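I started keeping a little money in commodities the August my brother-in-law, Villads Bisgaard, talked me into it over a very long lunch, and I've been asked so often how to begin that I thought I'd write it all down in one place. What follows is the way I do it, with a small sum, through an ordinary fund and an ordinary broker. Do take proper advice if you're at all unsure!

## 1. Decide how much you can leave alone

Prices for wheat, copper and the like swing far more than most people expect, so pick a figure you won't need for a good few years. I started with £2000 (it felt enormous at the time) and added £150 a month after that.

## 2. Open the account

I use Rurbridge, though Clamodo does much the same job. You'll want your National Insurance number and your bank details to hand. Fill in the form, wait for the confirmation email, then send across a small first payment – £200 is plenty – and check it has arrived before you send the rest.

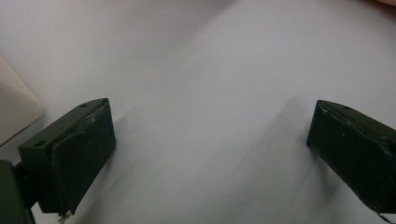
*Dark gripper finger over a pale, plain surface.*

## 3. Choose a broad fund

It's tempting to go straight for whichever crop or metal has been in the papers, and I've done it myself with cocoa, to my cost. A broad fund spreads your money over grains, metals and energy. Look on the factsheet for three things:

- the yearly charge
- what the fund holds, and in what shares
- whether it buys futures or shares in mining and farming companies

Futures funds have to keep swapping old contracts for new ones, and when the new ones are dearer that eats into what you get back. The Gronow newsletter has a very patient piece on this, and I'd read it twice before buying anything.

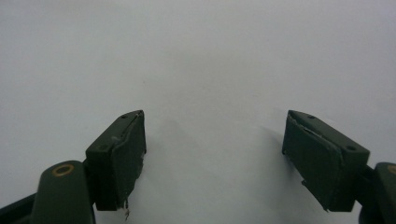 Once you've settled on a fund, type its code into the search box (names can be dreadfully alike), enter the amount in pounds and read the costs page before you press the button.

## 4. Check in twice a year

I look every six months, usually with a pot of tea. If commodities have grown well past the slice I meant them to have, I sell a bit and put it back into my main Bruria fund. If they've shrunk, I point the next 2 monthly payments their way – and then I shut the laptop and go out into the garden.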